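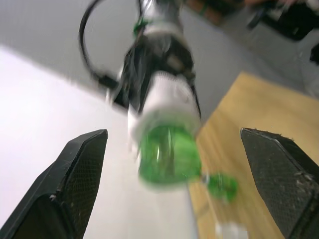

Gripper fingers, open, with textured pads.

Groldale Self Storage: Frequently Asked Questions
Last updated 28 Jun 2023

What sizes do you have?
Units run from 5 x 5 feet up to 10 x 30 feet, which gives you 300 square feet. There are 252 units on the site, and 78 of them are climate controlled. The climate controlled units are all in the Whiteley building, on the left as you come through the gate.

Which size do I need?
A 5 x 10 holds the contents of a small bedroom. A one-bedroom apartment usually fits in a 10 x 10 if you stack boxes to the ceiling. If you have a couch that can't stand on end, go up one size.

How long do I have to rent?
One month is the minimum. After that the lease goes month to month, and you can leave whenever you like with 10 days' written notice. We don't refund partial months.

Can I pay for a year up front?
Yes. A 10 x 20 drive-up unit is $3,156 for 12 months paid in advance. Ask the office for the yearly price on other sizes.

When can I get in?
The gate is open from 6 a.m. to 10 p.m. every day, holidays included. Your gate code works as soon as the lease is signed. The office keeps shorter hours and closes on Sundays.

Do I need my own lock?
Yes. Bring a disc lock or buy one at the office. We do not keep a copy of your key – if you lose it, the lock has to be cut, and you pay for the cutting and the new lock. 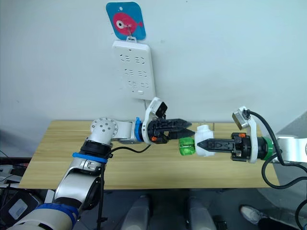
What can't I store?
No food, plants, animals, propane, gasoline, fireworks or paint thinner. Tires are limited to four per unit. Lawn mowers are fine once the tank has been drained. Cars need current registration and a drip pan.

Is my stuff insured?
Not by us. Many homeowner's and renter's policies cover stored goods, so check yours first. If it doesn't, you can sign up for a Busex plan at the office when you rent.

How do I pay my bill?
Online through Semolex, by phone, or by check at the office. Rent is due on the first. A late fee is added on the sixth, and your gate code stops working on the tenth until the balance is paid.

Will my rate go up?
It can. We review rates once a year, in May, and you get 30 days' notice in writing. Prepaid leases keep their rate until the end of the term.

How do I move out?
Empty the unit, sweep it, take your lock off and tell the office. If the lock is still on, we have to keep billing you – even if there is nothing inside.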